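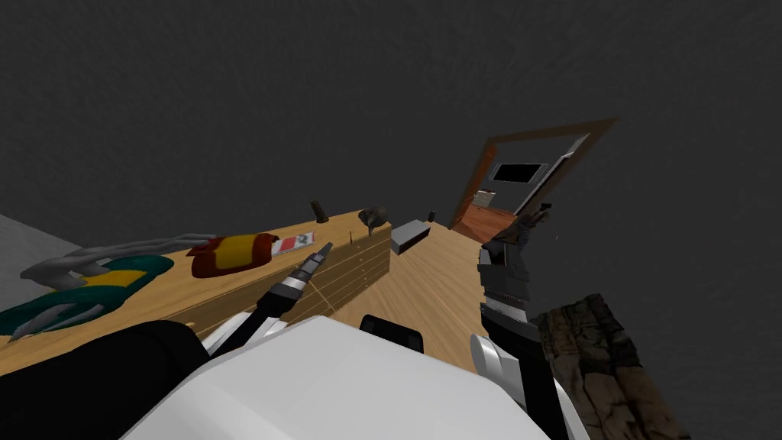 Escena de la cómoda en el simulador, con los dos brazos por delante del mueble.

Lista de revisión previa a las demostraciones por control remoto
Entorno simulado Mutness, tarea «recoger lo de la cómoda»
Revisa: Hadiza Onyeka
Fecha: 24 de mayo de 2023

1. Parada de emergencia del mando
Resultado: conforme.
Comentario: corta los dos brazos a la vez. En la sala virtual no se rompe nada, ya lo sé, pero quien aprende aquí a no usarla tampoco la usará en el taller.

2. Retardo entre mando y brazo
Resultado: conforme con reservas.
Comentario: 122 ms de media. El manual interno de Imai admite hasta 100 y luego añade «salvo en tareas lentas». Me gustaría saber quién decidió que esta es lenta.

3. Colisión con el mueble
Resultado: no conforme.
Comentario: el aviso salta cuando la punta ya ha tocado el frente de los cajones. Pirent lo llama aviso temprano. Repetir con el margen ampliado.

4. Apertura y cierre de pinzas
Resultado: conforme.
Comentario: abren y cierran del todo en ambos lados. Falta probar con piezas finas; el paquetito plano rojo y blanco me parece mal candidato para una primera demostración.

5. Vista desde la pinza
Resultado: pendiente.

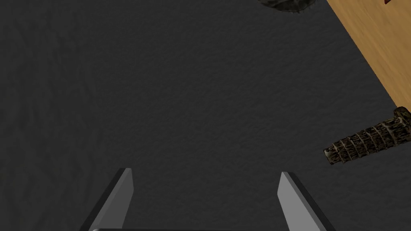 El operador tiene que decidir el agarre con muy poca referencia de profundidad, y no me convence que «con práctica se coge». Pido que se anote qué vista se usaba en cada intento. Si las demostraciones buenas salen todas con la vista general, la de la pinza no está enseñando nada.

6. Objetos con relieve
Resultado: pendiente.
Comentario: las piezas con bandas o salientes dan contactos raros en el motor de física. Comprobar que no vibran al cerrar los dedos. En la versión de octubre vibraban y se dio por bueno.

7. Criterio de demostración válida
Resultado: no conforme.
Comentario: se guardaron 39 intentos y se marcaron como válidos 30. He pedido el motivo de los descartes y me han contestado «se veía». Hace falta una casilla con la causa, rellenada por alguien distinto del que lleva el mando.

8. Reposición de la escena
Resultado: conforme.
Comentario: cada objeto vuelve a su sitio al reiniciar. Quizá demasiado exactamente: un robot que solo ha visto una colocación habrá memorizado una cómoda. Asby dice que la variación se añade después. Que me enseñen dónde.

9. Registro de sesión
Resultado: conforme.
Comentario: completo, con hora y operador.

Autorización para grabar: no, hasta cerrar los puntos 3 y 7.
Puntos 5 y 6: se pueden revisar durante las pruebas sin registro.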